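Subject: Re: [hrynyshyn-sewing] mitered corners on napkins, again
Date: May 2026

> I've now made the Gredance 3563 napkins twice and both times the corners
> came out lumpy. The leaflet says to fold, press and trim but it never says
> how much to trim! Also my checks don't line up with the hem on two of the
> sides. Should I just give up and serge the lot? I have company coming and
> would love to have them done.

Don't give up! I made that same set in February and had the same lumps on the first couple. The leaflet is pretty stingy with its directions, and the drawing for step 2 is backwards as far as I can tell.

What I do now is press both folds all the way around first, open them up again, and then fold the corner in so the creases meet. Trim a quarter inch outside that diagonal crease, no closer. Then fold it right sides together and sew along the crease, and stop at the inner fold line. If you sew past it you get the lump. Turn it, poke it out with something blunt (I use a chopstick) and your corner ought to be a nice clean 90 degrees.

As for the checks – are you cutting with the weave or with the print? On a printed check the two can be off by quite a bit, and you have to pick one. I go with the print for napkins and put up with a bit of a wiggle after washing. A diamond check is worse, your eye goes straight to the border.

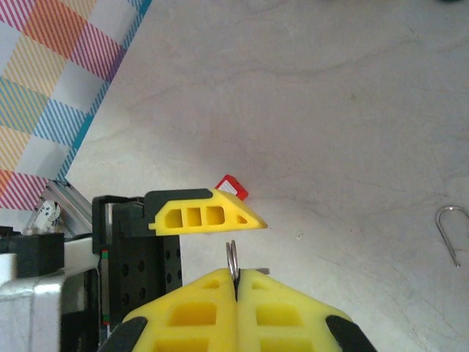 Diamond check with a narrow border, on the marble-pattern tabletop

Thread: I've been using the Keleo cotton, color 1292, a sort of oatmeal that disappears into nearly everything. The Tornon poly is stronger but it has a shine to it and I don't care for that on a table. If you're serging after all then it hardly matters.

And please prewash! Hot, the way you'll wash them later on. My first batch shrank one way and not the other and now they're sort of place mats.

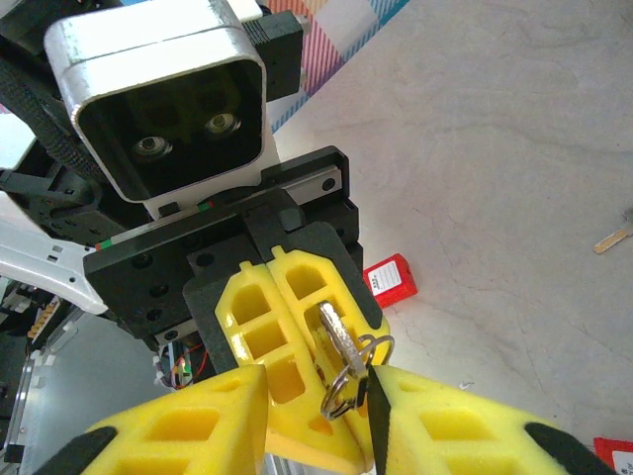
Yellow foam fingers, close together

Does anyone still have the old Gredance leaflet, the one before 3563? I remember it had a scalloped edge on the back page and I'd be glad to pay postage for a copy.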